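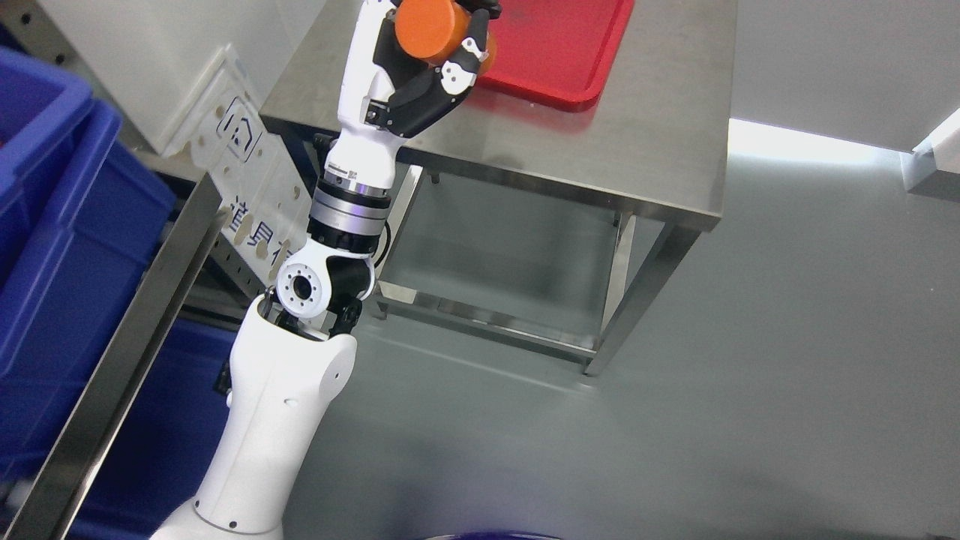

스테인리스 작업대, 빨간 쟁반, 왼쪽은 파란 플라스틱 상자.

Nighat Ghumman
작업대에 대해서 길게 쓰겠습니다. 한국어로 긴 글타래를 쓰는 것은 처음입니다. 틀린 표현이 있으면 댓글로 알려 주세요. 고치겠습니다.

저는 Gumthorpe라는 작은 포장 작업실에서 일합니다. 향신료와 말린 과일을 봉지에 담고, 라벨을 붙이고, 상자에 넣어서 보냅니다. 작업대가 나쁘면 하루가 다 나쁩니다.

전에는 나무 책상을 썼습니다. 강황 가루가 나뭇결에 들어가서 노란 색이 안 없어졌습니다. 식초도 써 보고 베이킹소다도 써 봤는데 조금 연해지기만 했어요. 그 책상은 지금 서류 책상이 되었습니다. 서류도 가끔 노랗습니다.

그래서 스테인리스로 바꾸었습니다. 윗면은 결이 있는 무광에 가까운 것을 골랐어요. 한국어로 "헤어라인"이라고 부르는 것을 가게에서 배웠습니다. 머리카락 선이라니 재미있는 이름입니다. (반짝반짝한 거울 같은 것도 있었는데 저는 눈이 피곤해서 싫었습니다.)

무광에 가까워도 얼룩은 보입니다. 손자국, 물자국, 다 보입니다. 처음에는 이것이 스트레스였습니다. 하루에 여러 번 닦았어요. 지금은 아침에 한 번, 끝나고 한 번 닦습니다. 작업 중간에는 가루가 떨어졌을 때만 닦아요.

닦는 순서를 적겠습니다.
먼저 마른 솔로 가루를 쓸어 냅니다.
그 다음에 미지근한 물에 중성세제를 조금 넣고 부드러운 천으로 닦습니다.
꼭 결 방향으로 닦으세요. 동그랗게 문지르면 자국이 남습니다.
깨끗한 물로 한 번 더, 마지막은 마른 천입니다.

철수세미는 쓰지 마세요. 저는 한 번 썼습니다. 작업대 오른쪽 구석에 작은 긁힌 자국이 그래서 생겼습니다. 지금도 그 위에 계산기를 놓고 일합니다.

세제는 Hirnow라는 것을 씁니다. 특별히 좋아서가 아니고 냄새가 약해서입니다. 계피를 담는 날에 레몬 냄새가 나면 제가 헷갈립니다.

다리 이야기도 하고 싶습니다. 금속 다리가 네 개 있고, 바닥 가까이에 가로대 틀이 있습니다. 이 가로대가 있는 모델과 없는 모델 중에서 고민했습니다. 없는 것이 청소하기는 편합니다. 그런데 가게에서 흔들어 보니까 있는 것이 훨씬 든든했어요. 저는 라벨을 손으로 붙이니까 흔들리면 글자가 비뚤어집니다.

단점은 가로대에 먼지가 앉는 것입니다. 빗자루가 잘 안 들어갑니다. 저는 긴 막대에 양말을 씌워서 닦습니다. 어머니 방법입니다. 어머니는 이 글을 못 읽으시지만 감사합니다.

이제 빨간 쟁반. 이 쟁반을 많은 분들이 물어봅니다. "왜 빨간색입니까?"
대답: 하얀 것도 스테인리스 것도 작업대 위에서 잘 안 보였습니다. 빨간 것은 멀리서도 보여요. 쟁반 위에 있는 것은 "아직 안 끝난 것"이라는 약속입니다. 우리 작업실에서 제일 중요한 약속이에요.

쟁반은 테두리가 둥글고 위로 올라와 있는 것이 좋습니다. 작은 것이 굴러도 밖으로 안 나갑니다. 팔각(별 모양 향신료)은 생각보다 잘 굴러갑니다. 여러분도 한번 바닥에서 팔각을 주워 보시면 알게 될 것입니다.

쟁반 자리는 작업대 뒤쪽입니다. 앞쪽에 두면 팔꿈치로 칩니다. 저는 두 번 쳤습니다. 두 번째는 정향이었는데 작업실 전체에서 치과 냄새가 났습니다.

파란 상자는 아주 단순한 플라스틱 상자입니다. 크고, 위에 턱이 있고, 옆에 튼튼하라고 골이 있어요. 이 골 이름을 한국어로 뭐라고 합니까? 저는 사전에서 "보강 리브"를 찾았는데 사람들이 정말 그렇게 말하는지 모르겠습니다.

큰 상자는 작업대 위에 올리지 않습니다. 작업대 옆에 둡니다. 처음에는 위에 올려 놓고 썼는데 팔이 아팠습니다. 옆에 두면 완성한 봉지를 그냥 옆으로 옮기면 됩니다. 대신에 바닥 쪽은 허리를 숙여야 하니까 아래에는 무거운 것을 먼저 넣고, 가벼운 것을 위에 넣습니다.

상자 하나에 800그램 봉지를 20개까지 넣습니다. 더 들어갑니다. 그런데 더 넣으면 제가 못 듭니다. "들어간다"와 "든다"가 비슷해서 이 문장을 쓰는 데 시간이 좀 걸렸습니다.

Talpur 씨는 (같이 일하는 분입니다) 상자를 더 작은 것으로 바꾸자고 합니다. 저는 반대입니다. 작은 상자는 개수가 많아지고, 개수가 많아지면 빈 상자를 둘 곳이 없습니다. 이 토론은 봄부터 하고 있어요. 아직 결과가 없습니다.

바닥은 윤이 나는 회색입니다. 예쁩니다. 가루가 떨어지면 바로 보이는 것도 좋습니다. 비 오는 날에는 신발 바닥을 꼭 닦고 들어와야 해요. 작업대 다리 아래에는 얇은 고무를 끼우는 것을 추천합니다. 높이도 조금 맞출 수 있습니다.

높이 맞추기는 생각보다 오래 걸렸습니다. 물을 조금 담은 접시를 작업대에 놓고 봤습니다. 수평계를 사면 되는데 그날은 없었습니다. 접시도 괜찮았어요.

작업대는 Mistley라는 중고 가게에서 샀습니다. 식당이 문을 닫을 때 나온 물건을 파는 곳입니다. 중고 스테인리스를 살 때 제가 보는 것은 이렇습니다.
손으로 윗면을 누르기. 꿀렁하면 안 삽니다.
모서리를 천으로 문지르기. 실이 걸리면 날카로운 곳이 있습니다.
다리와 가로대가 만나는 곳 보기. 녹은 보통 거기서 시작합니다.

가게 주인은 처음에 비싸게 불렀습니다. 제가 천을 꺼내서 모서리를 문지르니까 조금 내려갔습니다. 흥정은 한국어보다 천이 잘합니다.

6월에 우리가 보낸 봉지가 2,004개였습니다. 저는 2,000개에서 멈추고 싶었는데 주문 한 개가 늦게 왔습니다. 봉지 네 개짜리 주문이었습니다. 그래서 작업대를 벌써 닦았는데 다시 꺼내서 담고 또 닦았습니다.

댓글에 질문이 있어서 추가합니다. "소리가 시끄럽지 않습니까?" 시끄럽습니다. 금속 그릇을 놓으면 깜짝 놀랍니다. 저는 그릇 밑에 면 행주를 한 장 깝니다. 플라스틱 쟁반은 소리가 훨씬 작아요.

또 하나. "겨울에 차갑지 않습니까?" 아주 차갑습니다. 팔을 대고 라벨을 쓰면 손목이 얼어요. 저는 글씨 쓰는 일은 옛날 나무 책상에서 합니다. 노란 책상도 아직 할 일이 있습니다.

다음에는 라벨 종이에 대해서 쓰겠습니다. 기름이 묻어도 글자가 안 번지는 종이를 아시는 분이 있으면 먼저 알려 주세요. 지금 쓰는 것은 참깨 봉지에서 자꾸 떨어집니다.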